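Workshop Notebook, Paper and Bindings Section
Entry dated 6 October 2019
Entered by: Anju Goel

Subject: Rebinding of the Trikdale parish ledgers, adhesive trials and sewing of volume two

1. Condition on receipt

The second Trikdale ledger was unpacked and checked against the Haslam survey. The survey lists the binding as original. The section does not agree. The sewing thread is a modern polyester, the spine lining is a coated fabric, and the endpapers carry a penciled repair note dated 1990. The text block is older and in fair order, apart from the first two gatherings, which have split along the fold and were tipped back in with a white glue that has yellowed at the edges.

The boards are detached. The front board is slightly warped toward the text block. The leather at both joints is powdery and leaves a red stain on the blotter, so gloves are to be worn by anyone moving the boards until they have been consolidated.

Pagination was checked twice. Leaf 45 is bound after its neighbor and has evidently been so since the last repair. The client has asked that the correct order be restored and that the change be recorded in the treatment report.

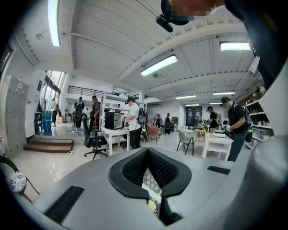 The old lining came away in long strips under a methylcellulose poultice. The glue beneath it was more stubborn. A second application was needed at the head and tail, and the poultice was left in place for 40 minutes each time under polyester film. Colleagues repeating this on volume three should keep the poultice clear of the first gathering, where the ink on the inner margin moved slightly under a damp swab. Spot tests elsewhere in the volume were negative.

2. Adhesive trials

Three pastes were brushed onto offcuts of the Golletti lining paper and left to dry between blotters under light weight.

Wheat starch, freshly cooked, sieved twice: good tack, dries clear, little cockling. Easy to reverse with moisture.

Wheat starch from the previous batch: thin at the brush and slow to grab. It had begun to separate in the jar. Discarded. Jars should be labeled with the date of cooking, as agreed in May.

Starch and methylcellulose, equal parts: longer working time and a softer film. Bond weaker than desired for a spine of this weight, although suitable for the guards on the split folds.

Decision: fresh wheat starch for the spine linings, the mixture for guarding. Todberg has confirmed that the same lining paper remains in stock in the heavier weight. One roll has been requested.

3. Guarding and sewing

The split folds were guarded with a light kozo tissue, toned with acrylic to sit close to the color of the sheet. The first attempt was too dark and was removed while still damp. The guards add some swelling at the spine, and a thinner thread was chosen to offset it.

Sewing is on three linen tapes through the existing holes. No new holes have been made. Two of the old stations near the tail had torn into each other and were reinforced from the inside before sewing. Tension was kept low through the guarded gatherings and brought up gradually after that. The kettle stitch at the head was redone once when it pulled in too far.

A dry fitting of the boards shows that the rear board will sit square. The front board will not until the warp has been reduced. It has been placed in a humidity chamber with a sheet of dampened blotter below the mesh and will be moved to the press when it relaxes.
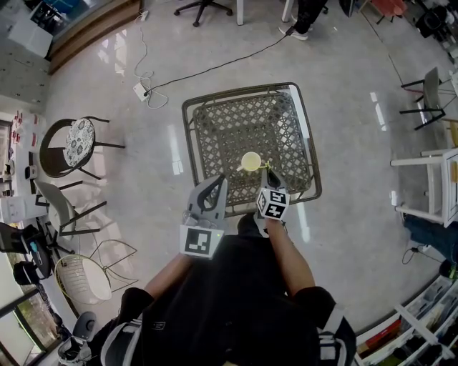

4. Outstanding

Consolidate the leather at both joints and allow it to dry fully before any lifting.

Order 3000 sheets of interleaving tissue, jointly with the Prints section, to obtain the lower price. The quotation is in the blue folder.

Write to Haslam regarding the error in the survey. The letter should state the evidence for the later rebinding and enclose a sample of the thread in a labeled envelope.

Obtain the client's written view on the 1990 endpapers. The section's recommendation is to remove them and house them with the volume, with the penciled note facing outward in its sleeve.

Line the spine once the sewing has been checked by a second member of the section. Initials are required in the margin of this page before work proceeds.

A.G.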